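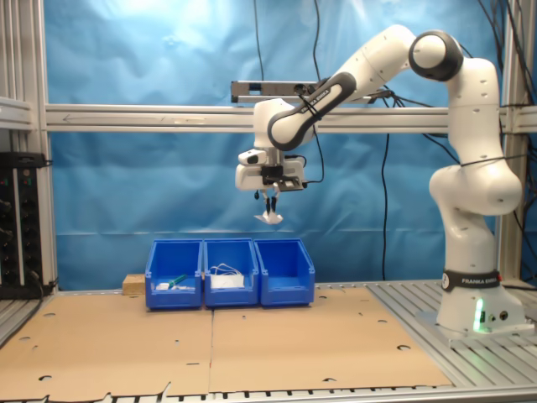 Aug 24, 2020

Cleltitz has changed its stand rules for the December fair, and the new exhibitor manual went out this morning. I read the whole thing. Most of it is last year's text with new page numbers, but three items affect anyone with a small stand.

**Power.** The basic package still covers 1000 watts. The next step up is 3000, and it now has to be ordered with the stand itself. Last year you could add it during setup for a fee.

**Aisles.** Corner stands must keep 2 meters clear on both open sides. Counters count as part of the stand — so do brochure racks, which used to be ignored.

**Freight.** Clullari takes over from Jiang as the hall handler. Crates over 40 kg go through the east gate only, and each one needs its own label. The label form is at the back of the manual, after the floor plans, and isn't listed in the contents.

Guilan Fu wrote to ask whether shared stands are still allowed. They are, but both firms must be named on the contract, and only the first one gets a catalog entry. The second entry is billed separately.

I have not found anything about storage of empty crates. The old manual had half a page on it. I have sent a question to the fair office and will add the reply to this post when it comes.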